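Womach Hand Gripper, second version
Print this page | E-mail this page

Pick it up, squeeze, and show the robot how the job goes. That's pretty much the whole idea behind the Womach, and we still get a kick out of it every time a new one leaves the bench! You hold the gripper in your own hand, you do the task at your own speed, and the recording goes straight into training for whichever arm you have waiting back at the lab. No leader arm, no joystick, no headset.

The camera sits behind the fingers and looks out over them through a very wide lens, so the view you record is close to the view the robot will have later (same fingers, same angle, same dark ring at the corners). We tried narrower lenses on the first version and kept losing the room. With the wide one you get the work surface, the walls and a good piece of whatever is beyond, and tracking holds up much better when the fingers are deep in a pile of cloth.

Cloth is where this tool gets fun. Shirts, towels, sheets: soft stuff that never lies the same way twice and is miserable to teach with a keypad. With the Womach you can feel the fabric bunch up between the fingers and ease off before you drag the whole pile along. Most people get a usable pinch within their first few tries, and after an hour they stop thinking about the tool at all.

What you get

Gripper body with two black fingers and camera mount
2 spare finger pads, soft
Charging cable and wrist strap
Duveria recording software, which runs on an ordinary laptop

Video is recorded at 60 frames per second. A full charge lasts nearly 58 minutes of steady recording, so for long sessions we'd pick up a second battery. Keep each demonstration under 25 seconds if you can. Short takes are easier to trim, and a fumbled one costs you very little.

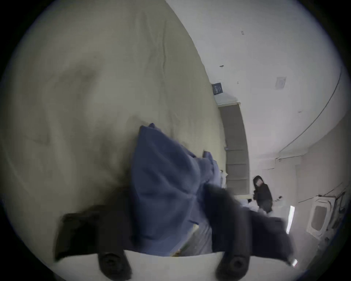 Blue cloth held between the fingers, seen from the gripper's own camera.

Fast moves will smear the fingers a bit in the recording. Duveria can flag the worst stretches for you, but slowing down just before the grasp does more good than any setting we've found.

Already driving your arm by remote control? The Nedelcu adapter lets you mount the same fingers on the arm itself, so hand-held takes and remote takes can go in one folder. Check your wrist flange before ordering!

Related items
Nedelcu wrist adapter
Varnov charging dock
Spare finger pads, firm
Duveria quick-start guide

Print this page | E-mail this page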